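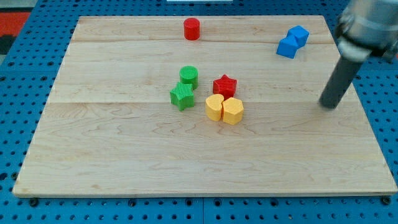
What age is right for a first set of small shape blocks? Three and up, with a grown-up nearby, and a bit older if your child still puts everything in their mouth.

Home Life > Play > Makers > Kelechi Ogundipe
Filed under: Toys & Games, Small Makers, Interviews

I got to Kelechi Ogundipe's workshop in Tredstead with wet shoes and a bag of doughnuts, and before I'd put either down she had handed me a green star.

"Run your thumb over the top," she said. "Feel the lines?"

I did feel the lines. They're very fine, like the edge of a coin, and there are the same sort of ridges on top of the green cylinder. I'd have guessed they were decoration. Kelechi likes them for grip, and she likes the little noise they make under a fingernail, and I'm afraid I then made the noise for most of the next hour.

The blocks are called Bamik (she made the word up in the car and won't tell me what the runner-up was). They're plastic, they come in red, green, yellow and blue, and they go with a wooden board. People always ask her about the plastic first.

"I get it at every craft fair," she said. "Somebody picks one up, they're smiling, then they go, oh, it's not wood. And they put it down again! I love wood. The board's wood. But try getting a five-pointed star out of wood that small without the points going. I tried all one winter. I have a cookie tin full of stars with four points."

She showed me the tin. It is quite a full tin.

The board is my favorite part, if I'm allowed one. It's a big pale rectangle with long joints running across it, and the grain goes all wavy in places, with small knots here and there. I asked if she picks the boards for the knots or in spite of them.

"My first supplier used to apologize for them," she said. "Hollenstein, the lumber yard. They'd put the cleanest ones on top of the pile like strawberries. I go for the ones underneath. A kid will park a block on a knot. They'll decide that's the pond, or that's where the bad guy lives, and you don't have to print anything on the board at all."

She works at a blue metal table full of round holes, and I asked if she hated losing things down them. She laughed and said she'd bought it used and spent one whole weekend considering painting it, then decided she liked the blue. "It makes the maple look warm. I took a board home and put it on my brown kitchen table and it just disappeared. I was so disappointed in my kitchen table."

I wanted to know about the shapes, because they're not what I grew up with. My own blocks were cubes and more cubes, and one arch that my brother hid. Kelechi has cylinders, plain and upright with a flat top, and she has the star, and then there's the blue one, which is two cubes joined in a kind of step.

"That's the zigzag," she said. "That's the argument block. Adults want it to lie down neatly. They turn it over and over. Kids just put it somewhere and it's a chair, or a dog. My nephew says it's stairs for a mouse and he gets quite stern if you use it for anything else."

Does she have a favorite? She didn't even pause. "The red cylinder. Stand it off on its own, away from the others, and see what people do. Grown-ups bring it back to the group. They can't help it." (I had, I'm sorry to say, been reaching for it.)

We talked money for a while, over the doughnuts. The first run was 500 sets, and she packed every one of them herself in the back room with the radio on. As of the morning I visited there were 358 left, and she was neither gloomy nor thrilled about it. The loan for the molds was 3875 dollars and she can recite that number the way other people recite their old phone number. She pays a piece of it every month. A shop chain called Skoltosska asked in March if she could do the whole thing cheaper with a cardboard board.

"I made one up to be polite," she said. "I really did try it. And it slid! You lean on it to reach the far side and the whole thing scoots toward you. The wood stays put. So I wrote back and said thank you very much, and they were nice about it, and I still have the cardboard one. I keep my lunch on it."

I asked what comes in the box by way of instructions and she looked a bit guilty. There was a sheet once, with six games on it. She took it out after her sister's kids used the back of it for drawing and never turned it over. Now it's a card with her address, so people can write if they lose a piece - and they do write. One letter wanted a yellow block to replace a yellow block that had been fed into a heating vent, and it came with a map of the vent.

"I sent two," said Kelechi. "There were two vents on the map."

She's thinking about a fifth color for next year and can't settle on it. Orange sits too close to the red, she says, and purple looks wonderful by daylight and like mud under a lamp. She had some samples in her apron pocket and lined them up along the windowsill for me, and I picked the white, and she said everyone picks the white and it would be gray in a week.

Bamik sets are sold from the workshop and by mail, and spare blocks are free if you send a stamped envelope. Padded, please. The stars go right through the thin ones.

December 2006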